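Gaurav Rana
Foltunville won the final on a 3-2 split and people are still mad about the speed reading. The judges get to decide what counts as an argument.

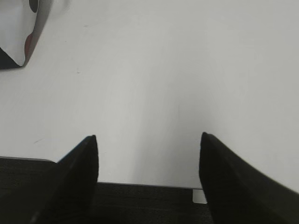 Maillard
Three judges bought it. Two couldn't follow it, and their ballots say so.

Gaurav Rana
Then they should have said so before the round.

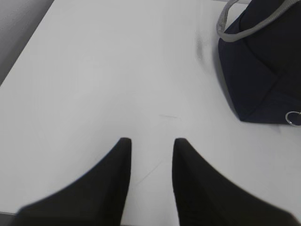

The rules allow it. Read section 4.

Pravesh Naidoo
I read it. It says clear speech. Bakongate lost on the same point in March.
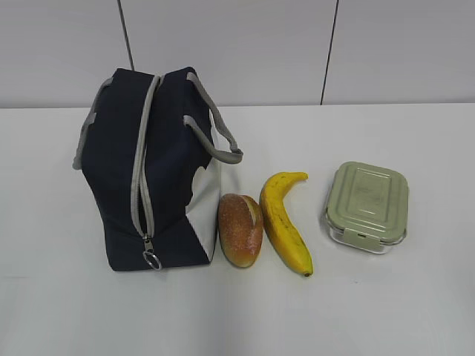 Lunch bag, roll, banana and a green container.

Maillard
Different panel.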